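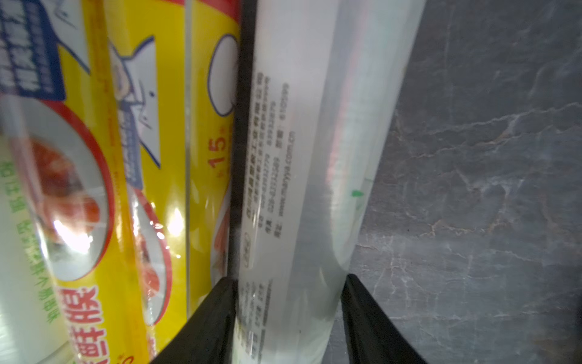 The arm stopped at 103 with the roll still in its fingers, and Tsehay Ayele waited for it to start again. It usually did. Bredance software had a habit of thinking for a second or two before a lift, and she had learned to leave it alone.

She gave it until she had finished her tea. Then she leaned over to the laptop and read the log. Cycle 103, grip closed, force 30, waiting for release. There was no error. As far as the arm knew, it was doing its job.

She pressed stop on the screen. The status line went gray and the fingers stayed shut.

"Okoth," she called. "It's holding on again."

Okoth came in from the hall with his phone in his hand. He had been at Fesside longer than anyone and had written most of the bench rules, including the one about not putting your hand near a closed gripper. He read the number on the screen and frowned.

"Thirty is what we set," he said.

"It's still going up."

It was. Thirty-one, thirty-three. The plastic made a small ticking sound. She watched the number reach 40 and then she hit the red button on the wall, which cut the power to everything on the bench. The fingers went slack and the roll dropped on its end and tipped over. The lamp went out too, and the laptop switched to battery.

Okoth picked the roll up and turned it over. There was a flat place on each side, near the bottom, the width of a thumb.

"If that had been your wrist," he said.

"It wasn't."

"I know. I'm writing it down anyway."

They went back through the morning's runs. The first 85 were clean. After that the force crept up a little on every pick, never enough to trip the limit, and the stop command had been ignored twice without either of them noticing, both times when the arm was about to let go by itself.

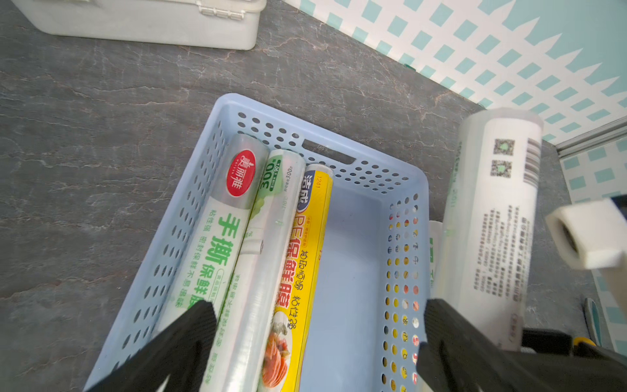
Tsehay called Tromitz, who had made the gripper, and was put through to a man who asked her to read him the serial number twice. He wanted to know whether the zero had been reset after the pads were changed.

"When were they changed?" she asked Okoth.

"January."

"January," she told the man. "And no, I don't think so."

He said that would explain the drift. He said it would not explain the stop button, and he went quiet, and she could hear him typing. Then he asked her to keep the power off until he called back.

She unplugged the arm at the wall and taped a note over the socket. Okoth moved his chair to the other side of the bench. At four the phone rang, and she picked up a pen before she answered it.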